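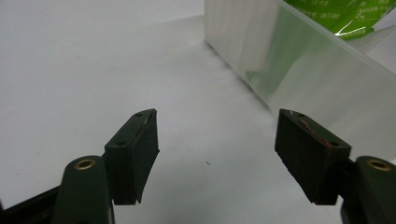
Fig. 7. Fingers open, pads facing each other, ahead of a pick from the tray.

7. Comparing the Starel pads with your present gripper

Sales sheets for grippers tend to promise a firm hold on anything. Treat ours the same way, and run this test before you fit a full line.

7.1 Wipe both pads with a dry cloth. Scuffs can stay. A chipped corner is acceptable if the inner face is whole.

7.2 Set the closing force to 4 on the Avine controller. The dial goes higher. Leave it alone for now.

7.3 Stand one bagged item in a plastic tray, top edge upwards.

7.4 Open the fingers fully and bring them in over the tray wall.

CAUTION: Keep hands clear of the finger links when the controller is live. The soft pads do not make the links soft.
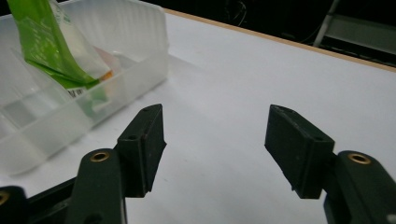 7.5 Close on the top edge of the bag, lift, hold for 60 seconds and set down on the table. Write down every slip, including small ones. Do the same with your present gripper, using the same bags.

NOTE: The Costville trial in September logged 564 lifts, and about 78 of them were marked "doubtful". The first report counted these as good. We would not. If you had to look twice, mark it as a miss.

7.6 Swap the order of the grippers and repeat. Bags go limp with handling, so whichever gripper goes second has the harder job.

7.7 Compare the two sheets. A small lead for either gripper means very little over a single morning. 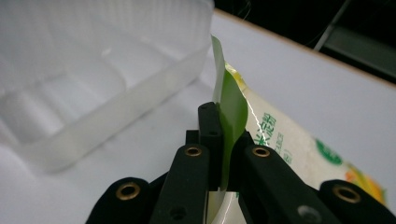 Müzeyyen Karaca: We ran 7.5 at Çetinkaya and I still don't trust the hold time. A bag that stays put in a still hand can drop as soon as the arm turns. Add a slow quarter turn before you set it down, and log those lifts on their own sheet.

7.8 Optional: repeat 7.5 with the quarter turn. Do not mix these results with the still lifts.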